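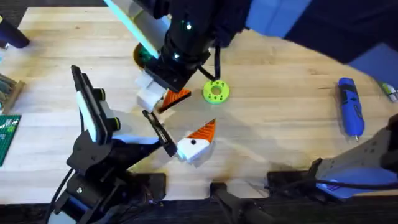
Voson has finished the first stage of work on the small-parts room at its Llorente building, replacing the old steel bench tops with wood and setting new rules for what may stay on them between shifts. The room opened again on 2020-05-30 after being closed for the floor and the lighting. The new tops are light in color and made up of long parallel planks. Small items show up well against them: a lime-green disk with a ring of small holes around its center hole, a blue rotary tool, a white block with an orange triangular top and one black dot on its face. The old tops were dark gray and scratched, and staff had complained for years that dropped parts were hard to find on them.

The work covers 1,186 square feet on the ground floor. It was planned by Yolanda Montoya, who runs the building, and carried out by Skirine, a local joinery firm. Skirine supplied the tops in 25 sections. Each section is fixed from below with slotted brackets so that the wood can move with the seasons. A damaged section can be taken out with a socket wrench and replaced without disturbing the ones next to it.

The finish is a hard oil, put on in two coats and rubbed back between them. Montoya looked at a clear varnish first but turned it down after tests on offcuts. Varnish chipped at the plank edges when a tool was set down hard, and a chip could only be fixed by sanding the whole section. With oil, a worn patch can be treated alone and used again the next day. Solvents are not allowed on the wood and must be kept to the steel counter by the sink, which was left in place.

The tool rules are new as well. Handheld rotary tools may stay on the bench during a shift, laid flat, with the tip turned away from the front edge. At the end of the shift they go back to the wall cabinet, with the bit removed and returned to its own tray. Disks and other flat parts can be left out if they belong to a job that is still open. Anything with no open job goes into a gray bin at the end of the row and is sorted once a month.

"We had drawers full of parts that no one could match to a job," said Ramiro Manzano, who keeps the stock list. "When we cleared the room we logged 3,372 pieces. Most were good. They had just lost their labels."

Of those pieces, 348 were set aside as scrap. The rest have gone back into stock under a simpler numbering system, with one number per shape and a letter for the color. Under the old system each color had its own number, and the same part could be found in several drawers. Manzano said the list is now short enough to print and hang by the door, although the printed copy will only be updated when a page is full of changes.

Lighting was the other main cost. The old tubes ran across the room and threw shadows on the benches from anyone standing at them. The new fittings run lengthwise, in line with the rows, and can be dimmed one row at a time. Power now comes from strips under the rear edge of each bench - the front edge was tried first, but the plugs caught on stools.

Some points are still open. The gap between the tops and the outside wall is wide enough for a small part to fall through, and a filler strip has been ordered. The extractor at the north end is louder than the old one at full speed. Skirine will return to check the brackets once the wood has been through its first heating season, and one section with a raised plank edge will be planed down before then.

The second stage covers the paint and drying room next door and is due to begin in August. The same wood will not be used there. Montoya has asked for a sealed top that can be washed down, and samples from Dodska are being tested for stains and heat marks. The small-parts room will stay open while that work is done, but the connecting door will be locked and users will need to go in through the yard.

Bench bookings are handled at the front desk by Amparo Soler. Existing bookings have been carried over, and row numbers have not changed.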